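Re: [homebots] Arm inside a PC case, which reach do you get?

On 21 July 2025, Anikó Bárány wrote:
> I try to make my arm work inside an old desktop case, in the
> corner of the shop where the lathe was. The base is bolted to
> the bench. It goes well until the fingers are below the rim of
> the case, then the position is wrong by a small amount and I do
> not understand from where it comes. Has anybody the same?

Thank you to all who wrote back. I answer my own message so that it stays in one thread.

Nijs asked if the base is moving. I put a dial gauge on it and ran 30 approaches to the same point. The base is quiet. So I looked at the wrist, and there I found that my camera offset was still the one from June, before I changed to the long fingers.

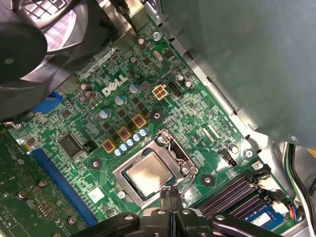

I measured the offset again with the printed target from the Tadetti notes. Now the error near the processor socket is small enough for me. I keep the speed at 70 percent outside the case and 30 percent inside. I know this is slow, but the board is the only one I have with the cooler already off.

The second problem is the approach angle. If I come straight from above, the jaw housing is too near to the drive cage. With the wrist turned I can bring the narrow finger to the small pin headers.

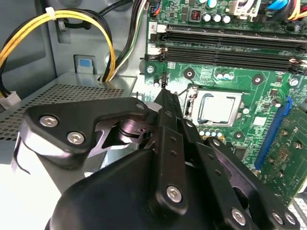

Finger tip at the pin header near the memory slots.

For the cables I have no good solution. My path planner (Ketau, old version) knows the case walls as boxes, but it knows nothing about wires. For now I draw one more box by hand where the thick bundle hangs, and this costs me a part of the workspace. If somebody has a better method, please write.
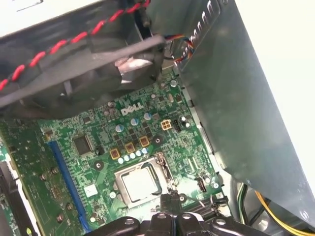 Anikó Bárány
Member, Nadeo shared workshop

I forgot to answer about the torque limit. It is in the config file, line 161, and I changed the value from 200 to 70. With the higher value the finger can bend before the arm stops. Please check yours if you copied my file in June, the old value is still in it.

Next I want to try the lever of the socket. I am not sure if the finger is stiff enough for it.

Regards,
Anikó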